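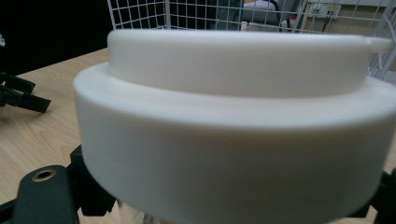
Vol. 5, p. 62

2nd November
by Aoife Phelan
3 min read

Screening last night, back row, bad seat, coat on the whole time. Fatima saved me a place and then somebody tall sat in front of both of us. Still. Glad I went.

The film was Pendard – Wagner Leite's second, the one he's been shopping around since August. A woman comes home to sell her mother's bakery and doesn't sell it. That's the whole plot. I could have told you the ending from the poster. But the first half hour is so good. Hardly any talk, just her opening up cupboards and finding bills. The light through the shop blinds. I stopped checking my phone, which for me on a Monday is something.

Then the brother shows up and it turns into a different movie. He explains everything. Why she left, what the father did, what the bread means. We know what the bread means! Wagner can direct quiet, he should trust it. Fatima says the backers wanted the brother. Could be. She hears things.

Tamunoemi Uzor plays the mother in the flashbacks and walks off with it. Three scenes. One of them she's only counting change and singing under her breath and I had a lump in my throat like an idiot. Look up what else she's done. Fatima thinks a cop show, the one with the ferry. 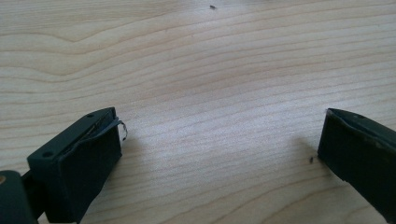
The sound was off for the first reel or whatever you call it now, voices half a beat late. Mirsad went out to complain and missed the best scene in the picture, so he had to take our word for it at dinner. He didn't take our word for it. He thought the whole thing was slow and said the brother was the only one with any life in him. We went back and forth untill the waiter started putting chairs up.

Q&A was short. Wagner looked exhausted. Somebody asked if it was autobiographical and he said his mother sold insurance, then just stopped talking. Next question was about the budget. Then a man who had no question, only a speech. I left before the end of that one to get in line for the restroom.

Need to write it up for Pratero by Thursday. 500 words, they'll want it at 400. How to be fair to it – say the first half is the real thing, say the brother drags, don't give away the letter. Don't use "tender." I used tender on the last one and the one before that.

Also owe them the Moltora piece, the old musical they're bringing back to the Pawłowska for two nights. Haven't rewatched. Remember the staircase number and the horrible green suit and nothing else. Ask Mirsad if he still has the disc, if he's speaking to me. He lent it to someone at work and it came back with the wrong movie in the case.

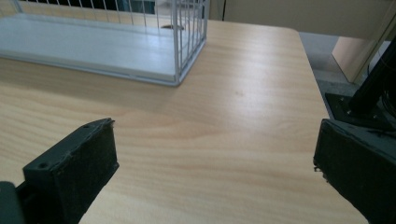
Tabletop, light wood grain.

Later. Got 62 words down and crossed out most of them. Opening line keeps coming out like an ad. Tried starting with the mother counting change, better, but then there's no way to get to the plot without a big clunky "meanwhile." Maybe skip the plot. It's a bakery, they'll cope.

Fatima called, she's going again on Friday with her sister and wants me to come. Might. Would like to see if the brother is realy that bad or if I was just hungry by then. And I'd sit nearer the front.

Ring the Pawłowska about press seats before noon. Eggs, stamps. Email Wagner's people for the cast list, I have the baker's daughter down as two different names.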